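From the Parts Counter: Heater Cores, Before You Need One

Keabetswe Potgieter, parts desk
25 Jul 2025

I know, I know, it's the hottest week of the summer and I want to talk about heaters. Bear with me! Every December the phone starts ringing with the same question (my defroster blows cold and there's a puddle on the passenger carpet, can you ship overnight?), and every December I have to tell somebody that the core they need has a wait on it. Right now the shelves are full, your car is probably on the road or in the garage with the dash easy to get at, and you have months to do the job at your own pace. It's a great little summer project, and I get a kick out of helping people with it.

So, a few things I've picked up from talking heaters with members all year.

Is it really the core?

Plenty of good cores get thrown away. If you have weak heat but no smell and no damp carpet, start with the cheap stuff. Let the engine come fully up to temperature and feel both heater hoses at the firewall, carefully, keeping your sleeves away from the fan. Both hot means coolant is moving and your trouble is probably in the air doors or the cable that works them. One hot and one barely warm means the flow is poor, and that could be a clogged core, a stuck control valve or an old hose that has swollen shut on the inside. I've seen hoses that looked perfect outside and wouldn't pass a pencil.

A sweet smell and a greasy film on the inside of the windshield is another matter. You've got a leak, and you should stop putting it off.

Try a flush first

With a slow core that doesn't leak, a gentle back flush is worth an afternoon. Take both hoses off at the engine end, put a bucket under one and run garden hose water very softly into the other, against the normal direction of flow. Softly is the word. These cores were made for low pressure, and a garden hose wide open will find every weak solder joint in there. Keep going until it runs clear, swap sides, do it again. Some of what comes out will look like coffee grounds, and watching it go is deeply satisfying!

Collect what comes out first, by the way, and keep the dog away from it. Old coolant is poison and it tastes sweet to them.

Measuring the old one

If it does need replacing, please measure before you order. Year and model gets us close, but a lot of these cars had two heater options, and after 60 or 70 years there's no telling what somebody put in. I want the height, width and thickness of the core itself without the tanks, then the outside diameter of each tube, then how far the tubes stick out and which way they point. If one tube is 5/8 and the other is 3/4, say so, that's very common and it's the number one reason cores come back.

Set the old core down on something flat and clean when you do this. A twisted tank is hard to spot in your hands and easy to spot when the thing rocks. Measure from a square edge, write the numbers on masking tape and stick the tape right to the core, and take a picture with the tape showing. You can email that straight to me.
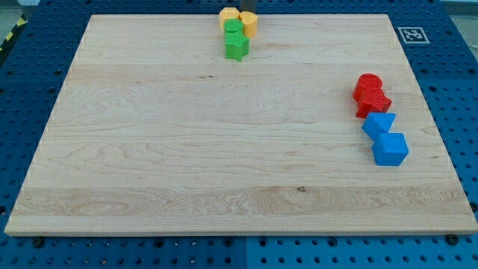 What's in stock

Two lines came in this month and I'm excited about both of them.

The Kosach copper and brass cores are the ones to get if you want it to look right. Soldered tanks, the original style of fin, and they come unpainted so you can do your own black. They fit most of the under-dash heaters from the early fifties on, and we have seven different sizes on the shelf as I write. If yours isn't one of them, Kosach will build to a sample, but you have to send in the old core and it takes a while.

The Livau cores are aluminum. They're lighter, they cost less and they put out really good heat. I wouldn't put one in a show car, but for something you drive to work in the cold I think they're terrific. One caution: aluminum is fussy about coolant. Use fresh coolant of a kind that's marked safe for it, mix it with distilled water, and don't just top up the old green stuff.

We also have the Prornis hose kits back. Each one has two molded hoses, four clamps and the foam seals that go around the tubes at the firewall. I'd buy the kit with either core. The foam has always turned to dust by the time you get in there, and without it you'll have cold outside air blowing on your ankles and you'll think the new core is no good.

A few fitting tips

Pressure test the new core before it goes in. Plug one tube, put a few pounds of air in the other (a bicycle pump is plenty) and hold the core in a sink of water. No bubbles, good to go. It takes five minutes, and taking a dash apart twice takes a lot longer – ask me how I know.

Pull the hoses off by slitting them lengthwise with a knife. Never twist them. A twist on an old hose gets passed right along to the tube, and plenty of cores that were fine when the job began were leaking by the end of it.

Don't reuse the old screws in the heater box if they're rusty. They're only sheet metal screws and the next person to get in there may well be you.

Put a new control valve in while everything's drained. We carry the Jacobs one, which has the right lever for the original cable and doesn't need any bending to fit.

When you fill the system back up, set the heater to full hot and leave the radiator cap off until the bubbles stop. If the nose of the car is a little uphill, the air comes out much faster. Check the level again after your first drive and again the next morning.

Core charges and sending in old ones

We'll take any old copper and brass heater core, leaking or not, against the price of a Kosach. Please drain it all the way and plug the tubes before you box it up. The post office does not like wet boxes, and neither do I. Put your name and order number inside the box as well as on the outside.

Send me your before and afters

I'd love to run a page of finished heater jobs in the next issue. Trucks, wagons, sedans, anything at all. Tell me which core you used, how long it took you and the worst thing you found behind the dash (last year's winner was a whole mouse nest with a 1950s parking ticket woven into it!). Keep it to 200 words or less and send a photo or two if you have them.

Next time I'll be writing about wiper motors and the vacuum lines that feed them. If you have a question you'd like answered in that one, get it to me at the parts desk and I'll do my best to fit it in.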